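Wednesday, 4:40 pm

Block task, second batch. Writing this down before I talk myself into liking the numbers.

Target was 300 episodes of cube to taped square. We have 300 on disk. I am not ready to call that 300 examples. Rostyslav ran most of the afternoon set and went through the log with me afterward, and we threw out 16 without arguing much. Those are the ones where the recording kept going after the operator had let go of the controls, so the tail is a motionless arm. A policy will happily learn to sit still if you feed it enough of that. Ask me how I know (see May, the drawer thing).

Then there are 12 more we did argue about. In those the operator hesitates over the square, backs off, goes in again. Rostyslav wants to keep them as "recovery". I say recovery from what? Nothing had gone wrong. The operator was thinking. If we want recovery data we should collect it on purpose, with a bad start pose, and label it that way. Left them in a separate folder for now, called Esov_maybe, and I expect them to stay there until someone needs the disk space.

Other gripes, in no order:

Start positions. The sheet says "randomize". What people do when told to randomize is put the cube in the same handful of comfortable spots. I plotted the first grasp point for the morning set and it is a blob. Kumholm has the same problem in their set and call it diverse anyway. Going to print a list of positions and have the operator read off it, boring as that is.

Time sync. The wrist stream and the fixed camera still drift apart over a long session. Golton's script claims to fix it. It shifts everything by one constant, which fixes the first minute and nothing else. Needs a per-episode offset.

Two arms. I still don't see what we gain from having both arms carry at once before we can show the one-arm policy does anything. Simões thinks the model will pick up turn-taking by itself. Maybe. I would like to see a baseline first, and I've been asking for one for a while.

Wrist view and fixed view, same setup: 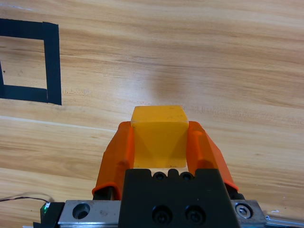
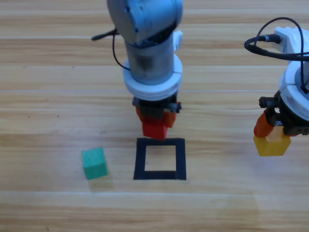
What I want before anybody trains on this: hold out a whole session, a different operator if we can get one, and don't touch it. Last time the held-out set was every tenth episode from the same afternoon, same light, same hands, and we were all very pleased with ourselves for a week. Then the table got moved and the success rate fell through the floor.

Also want the failed attempts kept. Rostyslav says they went in the trash on the first day, since the sheet only had a box for "done". New sheet will have done / failed / stopped.

To do
- rerun the trim on the tails, check by eye
- printed start list
- per-episode offset, ask Golton for the raw timestamps
- one-arm baseline, even a dumb one
- retape if the corners start lifting, and log it when we do

Leaving the arms powered down tonight. Gripper calibration first thing tomorrow, before anyone records.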